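4.3 Checking and Replacing the Finger Linkage Pins

Applies to the Trumeo hand-held gripper, serial numbers from 3231. Carry out this check after every 230 hours of use, or sooner if the fingers feel uneven when they close.

Tools: 2 mm pin punch, soft cloth, light machine oil, pin kit from Sorensen.

CAUTION: Switch off the recorder and unplug the cable before placing a hand between the fingers.

1. Open the fingers fully and lock the trigger.

2. Wipe both fingertip pads. Replace a pad if the textured surface is worn smooth.

3. Hold the body still and move each finger from side to side. Start with the lower pins. If there is play at any joint, replace the pins on both fingers.

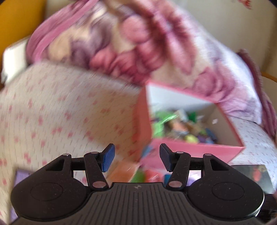

4. Support the arm on a flat block. Push the old pin out with the punch. Do not strike the arm itself.

5. Fit the new pin and press it in until both ends are flush. Add one drop of oil and wipe off the rest.

6. Release the trigger lock. Open and close the fingers 23 times. They must move without sticking and meet along the full length of the pads.

Note: Thread, lint and crumbs collect at the lower joints when the gripper is used on fabric. Clean these joints every seven days.

If the fingers still do not meet evenly, set the stroke again as described in 4.4.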